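The Datum

The benchmark at Kovura was a brass disc set in the sill of the old pump house, and every height in the valley was measured from it. Anisa Nair had been sent to check whether it had moved.

She arrived on 15 December 2025 with a digital level, two staffs and a letter of access signed by someone at Nirusus. The letter gave her the use of the pump house and the footpath along the canal. It did not mention heating.

The problem was simple to state. The canal company, Zostetti, had measured the lock gates at the lower end of the valley and found them 8 millimeters higher than the figure in the register. Gates do not rise. Either the survey was wrong, or the register was wrong, or the thing both were measured from had gone down.

Kartini Liem met her at the door with the register under her arm. She had kept it for most of her working life. It was a ledger with a cloth spine, and the heights were written in ink to the nearest millimeter, each one with initials.

"You'll want to start from the disc," Kartini said.

"I want to start from the church."

"The church is on clay."

"The tower is on rock. I looked at the borehole sheets."

Kartini thought about this and put the register down on the bench. "Subramaniam always started from the disc," she said.

Subramaniam's initials were on most of the early pages. He had run the first line down the valley with an optical level and a boy to hold the staff, and he had closed it to within 2 millimeters over 4000 meters. Anisa had checked the arithmetic on the train. It was very good work. She had also noticed that he closed every later line to the same figure, in summer and in winter, in wind, and once in a year when the canal was drained and the path beside it had slumped.

She did not mention this at the door.

They began at the church tower. The procedure was the ordinary one. The instrument was set midway between the staffs, a reading was taken back and a reading forward, and the staff behind was carried around to the front. Sight lengths were kept equal so that any error in the line of sight would cancel. Kartini held the forward staff. She held it well, with the bubble centered and her elbows in, and she did not talk during a reading.

The path was frozen as far as the second bridge. Beyond that it was in sun, and the turning plates had to be stamped into the ground and left to settle before a reading could be trusted. Anisa waited a full minute at each. Twice a reading drifted while she watched it and she took the setup again.

"He used to do this stretch before breakfast," Kartini said, between setups.

"Did you hold for him?"

"I was the boy."

Anisa wrote down the forward reading, then the time and the temperature.

"It said boy in the account book because the rate for a boy was fixed," Kartini said. "There wasn't a rate for anything else."

They reached the pump house in the afternoon. Anisa put the staff on the disc, read it, turned the staff and read it again. She then closed the instrument case and ran the whole line back to the church, because a line run one way is only half a measurement. It was dark when they finished. The last three sights were taken with a flashlight held against the face of the staff.

The forward and return runs agreed to a millimeter. The disc was 7 millimeters lower than the register said.

She laid the sheets out on the bench the next morning. Seven of the eight millimeters at the lock were explained. The remaining one was within what could be expected. Zostetti could have its answer in a short letter, with a table.

Kartini read the table twice. She opened the register at a page in the middle and turned it around.

"Look at January of that year," she said.

The entry was a closure at the disc. The figure was the usual figure. Next to it, very small and in pencil, was a second figure, 3 millimeters lower. There were no initials by the pencil.

"Whose is that?"

"Mine. He read the staff and called it and I wrote it down. Then he told me what to put in ink."

"Did he say why?"

"He said the disc was the datum, and a datum has no error. If the line didn't close, the fault was in the line." She turned forward several pages. There was another pencil figure, lower again. "I carried on with it after he retired. Nobody came to ask for it."

Anisa counted eleven pencil entries. She plotted them against the dates on squared paper. They fell close to a straight line, and when she extended it with a ruler it passed within a pencil's width of the value she had obtained the day before.

It was a settlement curve, complete, for a structure that on paper had never settled. She had worked on dams that were not so well recorded.

"I'd like to put these in the report," she said. "They need initials."

"He wouldn't have signed them."

"I'm not asking him."

Kartini took the pencil from the bench, looked at the point and put it back. She found a pen in her coat. She went through the register from the first pencil figure to the last and put K.L. next to each, and the date on which she was signing, in the correct column.

After that they discussed the new datum. Anisa proposed a bolt in the base of the church tower, on the north side, where the masonry went down to rock. Every height in the register would have to be recomputed. Kartini asked what would happen to the disc.

"It stays where it is," Anisa said. "It gets a height, like everything else."

She gave it one, to the nearest millimeter, and Kartini wrote it in ink on a new page and blotted it. Then they packed the staffs and went to see about drilling the hole.

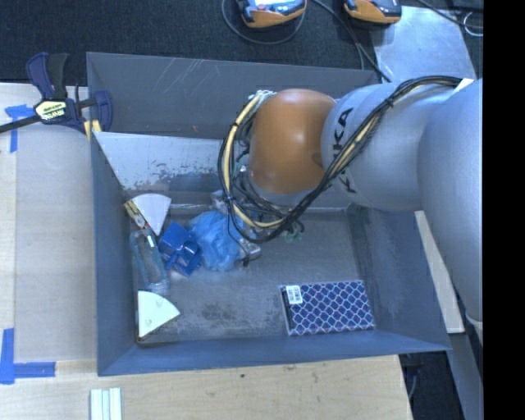
The bit broke at a depth of two inches, and they had to send to the lock for another.

Recent stories

The Tide Clerk
A Correction to the Map
Load Test
Inventory of the Lower Store
What the Gauge Read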